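Heveo Building, second floor: fire door and escape route checklist

Inspected: Fri 3 June
Inspector: Bernice Abubakari
Checked and countersigned: Naa Tsikata
Next full inspection: December

Scope

All fire doors, corridors, signs and final exits on the second floor, from the Clulard stair to the goods lobby. Stair cores below second-floor level are on a separate sheet. Results are entered as Pass, Fail or Advise. Every Fail has a job number or a named person against it.

1. Door leaves and frames

1.1 Leaf free from holes, splits and unsealed cut-outs. Pass, except Door 419.
Comment: Door 419 has two screw holes above the handle where an old sign was taken down. Fill with a product approved by the door maker. General-purpose filler will not be accepted.

1.2 Gap between leaf and frame no more than 4 mm at the head and sides. Pass.
Comment: the Clulard stair door is close to the limit at the top corner on the lock side. Measure again in December.

1.3 Gap at threshold within the figure on the door data sheet. Advise.
Comment: no data sheet held for the goods lobby doors. Essien supplied them and has been asked for a copy.

2. Seals and glazing

2.1 Intumescent strips continuous and unpainted. Fail at the east corridor doors.
Comment: gloss paint over most of the strip on the left leaf. Replace the strip on both leaves. Job raised.

2.2 Smoke seals touching the opposite face along the full length. Pass.

2.3 Glazing beads tight, glass uncracked, fire mark readable. Pass.
Comment: mark on the stair door panel is partly under a sticker. Sticker removed during the visit, mark readable.

3. Closers, hinges and latches

3.1 Door closes fully onto the latch from any angle. Fail at Door 419.
Comment: closes from 90 degrees but stops short of the latch when let go from a hand's width open. Adjust the latching speed first. If that does not cure it, replace the closer. Door to be kept shut by hand until done, notice fixed at eye level.

3.2 Three hinges minimum, all screws present and tight. Pass.
Comment: one loose screw on the middle hinge of the east corridor door, tightened on the spot.

3.3 No wedges, hooks or other means of holding doors open. Advise.
Comment: a rubber wedge was on the floor beside the kitchen door. The door was shut at the time. Wedge taken away and the department told in writing. If staff need this door open during the day, the proper answer is a hold-open device released by the alarm. Ostari has been asked to price one.

4. Rooms opening onto the escape route

4.1 Clear way from furthest point of room to door. Pass.
Comment: room layouts were compared with the drawings issued by Ostari. The drawings show tables and fixed items but not chairs or bins, so these were checked by eye on the floor.

4.2 Loose fabric and covers kept away from heaters and sockets. Advise.
Comment: applies to any room where cloths are left over items on tables. Lift the cloth at each inspection and record what is under it. A charger or power supply left switched on beneath a cover is a Fail.

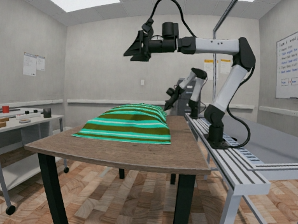 5. Corridors and signs

5.1 Corridor width kept clear for its full length. Fail at the goods lobby.
Comment: flat-packed shelving leaning on the wall by the lift. Clear width at this point 2,000 mm on the drawing, less than half of that on the day. Moved before the inspection ended. Recorded as a Fail all the same, as the same item was raised last time.

5.2 Exit signs present, correct direction, visible from each room door. Pass.

5.3 "Fire door keep shut" sign on both faces of each leaf. Fail at Door 419.
Comment: corridor side missing. New sign to be stuck on, no screws.

5.4 Emergency lighting indicator lamps lit. Pass.
Comment: indicator lamps only. The full discharge test is booked separately and its results go in the lighting log.

6. Final exits

6.1 Opens without a key from the inside. Pass.

6.2 Push bar works with one hand along its whole length. Pass.
Comment: stiff at the hinge end. Clean and oil.

6.3 Outside area clear and level. Pass.

Actions outstanding

Door 419: fill holes, adjust closer, fit sign. N. Tsikata.
East corridor doors: replace strips. Contractor to be confirmed.
Goods lobby doors: obtain data sheet. B. Abubakari.
Kitchen door: price for hold-open device. Awaiting Ostari.
Final exit: clean and oil push bar. Site maintenance.

Door 419 is to be inspected again once the closer has been adjusted, and the result added to this sheet in ink with initials.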